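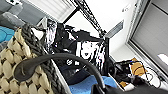 Parvaneh Farahani
Patent paralegal and contributing writer

How to Read a Patent Claim Before You Ship a Product

Most people who receive a patent notice read the abstract first. The abstract has no bearing on infringement. Neither does the title, and the drawings matter only as far as they help explain the claims. The claims are the numbered sentences at the end of the document, and they set the limits of what the owner can enforce.

The steps below apply to US utility patents. Design patents are read differently and are not covered.

Step 1. Get the granted version. A published application and a granted patent can look nearly identical, but the claims are often narrowed between the two. Check the kind code after the number. A1 is a published application. B1 or B2 is a grant.

Step 2. Find the independent claims. These do not refer back to any other claim. A patent with 10 claims may have only one or two of them. Print each one on its own sheet.

Step 3. Split each independent claim into elements. Start a new line at every semicolon, then at every "wherein." Number the lines.

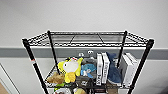
Step 4. Build a chart with two columns. Put the claim elements on the left and the matching part of your product on the right. For literal infringement, every element must be met. If element 4 requires "a touch sensor disposed beneath the display" and your sensor sits on the back cover, record that in the right column and cite the engineering drawing.

Step 5. Look up disputed words in the specification. An inventor may define a term in an unusual way, and that definition normally controls. Then order the file history. Statements made to the examiner to get around earlier patents can limit the claims later. For a phone interface patent the file may run to almost 200 pages. Read the applicant's remarks and amendments first.
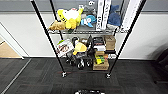 Does a dependent claim need its own chart?

Usually it can wait. A dependent claim includes everything in the claim it refers to, so a product that falls outside the independent claim also falls outside the dependent one. Chart the dependent claims if the independent claim appears to be met or is likely to be found invalid.

Step 6. Check status. Confirm that maintenance fees were paid and look for any reexamination or review proceeding. Record the current owner from the assignment records.

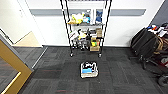

Step 7. Send the chart to counsel and keep it out of general email. Written opinions about infringement from non-lawyers can be requested in a lawsuit. Label the draft as prepared at the request of counsel only if counsel did request it.

A blank chart in the Skunura template has space for four independent claims. Copy the second tab if you need more.

Last revised September 7, 2019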